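Linen swap returns to Lins hall this March

If your hall cupboard is anything like mine, there's a sheet in there that fits no bed you own. Good news, then! The Lins linen swap is back this March, and it's moving to the bigger room behind the library, where there's finally enough space to unfold a queen-size without elbowing your neighbour.

I dropped in on Ursina Kofler while she was sorting out the tables (trestles again, bring your own chair if your back's like mine). She started the swap with a few friends out in Curau, mostly to get rid of her late aunt's pillowcases, and last year 616 pieces changed hands. She kept a tally in a school exercise book and she's very proud of it.

"People come in with one bag and go home with two," she told me. "I've stopped arguing with them."

The idea hasn't changed. You bring clean sheets, doona covers, blankets or towels, you get a token for each one, and you spend your tokens on whatever takes your fancy. Odd pieces are welcome, and so are colours that went out of fashion a while back. I came home last year with a mustard blanket that my daughter calls the sofa's cardigan, and I love it. 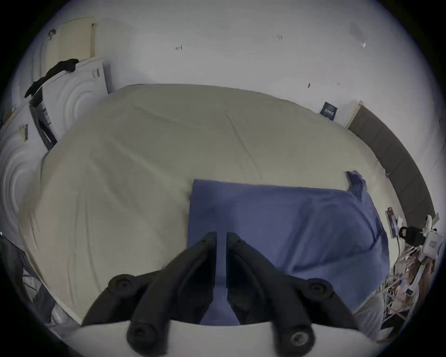
A blue-violet cloth over an olive-beige sheet.

What's new is the mending corner. Johanna Pfister is bringing her sewing machine over from Cakari, and she'll fix a torn hem or turn a worn sheet sides to middle while you have a cuppa. My nan used to do that one! You cut the sheet down the centre, join the outside edges together and get years more out of it. There's a seam up the middle, sure, but you get used to it.

Johanna can only manage 21 jobs over the day, so put your name on the sheet of paper by the door as soon as you get in. Small repairs are free. Anything that needs new elastic is $2, and she'd like coins if you have them.

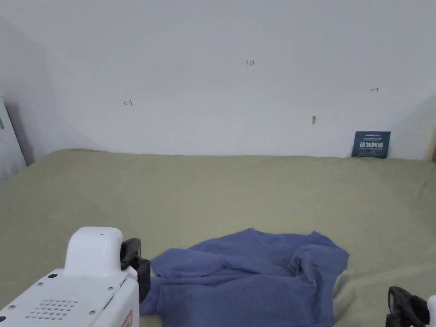

I asked her what she sees most of, and she didn't need to think about it. Fitted sheets with the corners gone. She reckons most of us haul them on from the wrong end and pop the stitching, and she gave me a quick lesson on the spot, which I've already forgotten. She'll happily give you the same one if you ask.

There'll be a bundle table as well, for anything too far gone to put on a bed. The animal shelter takes old towels and blankets, but please leave feather pillows and doona inners at home, as they've got nowhere to store them. Tekisari, the café across the road, is doing soup and rolls from eleven.

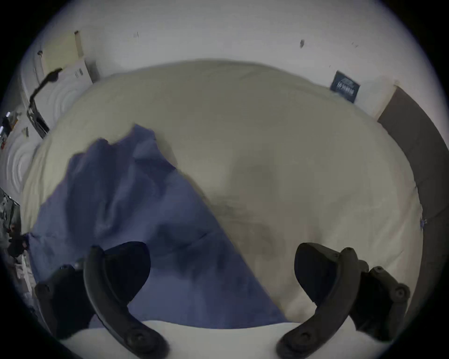
When and where

Doors open at 9 am and we're packing up by 2 pm. Around 70 people were lined up before opening last year, so if you don't like a crowd, come after lunch. The good flannelette will be gone by then, I'm warning you, but you'll have room to move and Ursina will have time for a chat.

Parking is behind the hall, and the ramp is on the library side. Drop-offs the afternoon before are fine from 4 pm, just put your name on the bag so your tokens can be set aside for you.
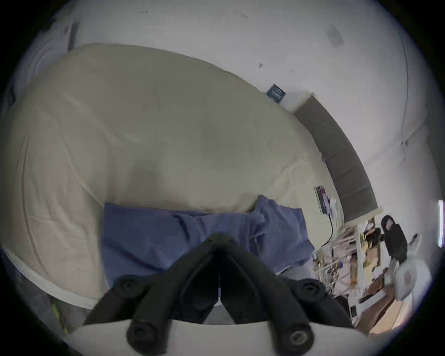
Cream bedding and a crumpled blue cloth.

Ursina could still use a couple of people for folding, especially first thing. If you can spare an hour, leave your number at the library desk and she'll ring you back. I've put myself down for the towels.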